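Aushilfe (m/w/d) für Lager und Versand gesucht — Teilzeit, ab Mai

Gurham Saatgut, Standort Vatdale

Wir suchen zum Mai Verstärkung fürs Packen. Saison läuft, Bestellungen stapeln sich, also bitte schnell melden!

Was zu tun ist:
Saatguttüten abfüllen, wiegen, etikettieren. Pakete packen, Lieferscheine beilegen. Retouren einbuchen. Mittags Post zum Wagen bringen, Abholung 14.30 Uhr. Im Sortiment sind zur Zeit 267 Sorten, die Liste bekommt man am ersten Tag und muss sie nicht auswendig können.

Was wir brauchen:
Sorgfalt beim Wiegen, Deutsch zum Lesen der Lieferscheine. Heben bis Kistengröße — Sackware macht der Stapler. Staplerschein gern gesehen aber kein Muss. Keine Vorkentnisse in Gartenbau nötig. Wer gegen Gräser allergisch ist, bitte vorher sagen.

Was es gibt:
Sechs Stunden am Tag, Beginn 8 Uhr, Gleitzeit nach Absprache. 1557 Euro brutto im Monat, nach der Probezeit 1697. Personalrabatt auf alles ausser die Sorten von Dadilia (Kommissionsware, geht leider nicht). Parkplatz im Hof, Bus hält an der Ospina-Brücke.

Bewerbung:
Kurzes Anschreiben und Lebenslauf, kein Foto. Am Tor abgeben oder per Post ans Büro, Stichwort »Packtisch«. Probearbeiten einen Vormittag, wird natürlich bezahlt.
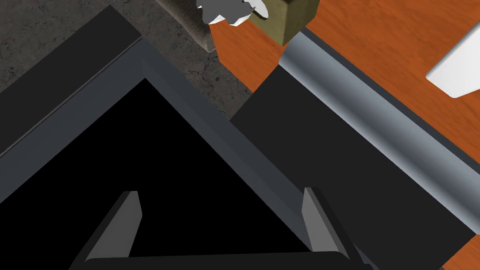
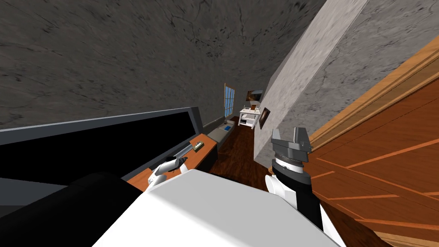
Vatdaler Anzeiger — Ausgabe 6 — Stellenmarkt

Unterlagen schicken wir nur mit frankiertem Rückumschlag zurrück. Rückfragen am besten vormittags, ab 15 Uhr ist das Büro zu.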